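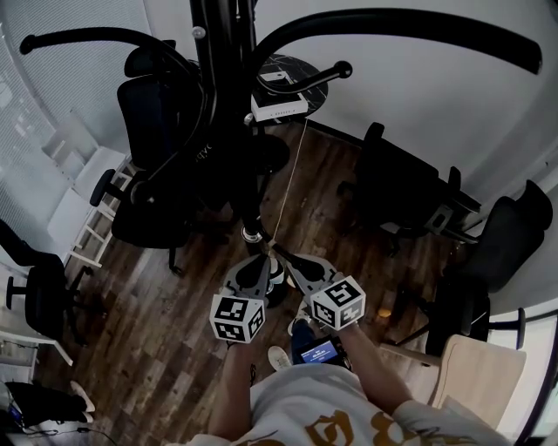

*Side table with the white box, dark plank floor.*

**Dulville Residents' Association, minutes of the meeting, Mar 10, 2026**

Present: Genalyn Galang (chair), Rodel Dumlao, Amra Janevski, Cherry Mae Talavera (minutes)
Apologies: Ronaldo Ambrosio

**1. Previous minutes**
The January minutes were read and accepted with one correction: the street name in item 4 should be Hondon Lane and not Hondon Road.

**2. Water pressure on the upper floors**
Rodel reported that he has spoken two times with Cudero, the company which services the pump. They agree that the pressure is low in the evening. They offered to change the valve, and the price is $244 with the work included. Amra asked if the old valve is still under guarantee. Rodel does not know and will look for the papers. It was decided to accept the price if there is no guarantee.

**3. Bicycles in the entrance**
There were two complaints about bicycles that block the mailboxes. Genalyn would like to put up a notice first and wait one month. Amra thinks the notice will be ignored like the last one, and she prefers to buy a rack for the yard. No decision was made. Amra will ask for prices.

**4. Dagdag Street gate**
The gate closes too hard and the noise disturbs the ground floor. Ronaldo wrote by email that he can adjust the spring himself. Agreed with thanks.

**5. Other matters**
Cherry Mae asked that the light on the back stairs stay on longer, as older residents need more time to climb. Rodel will check the timer.
The key for the meter room is still missing. Whoever has it is kindly asked to return it to Genalyn.

The date of the next meeting will be sent by email.

Minutes written by C. M. Talavera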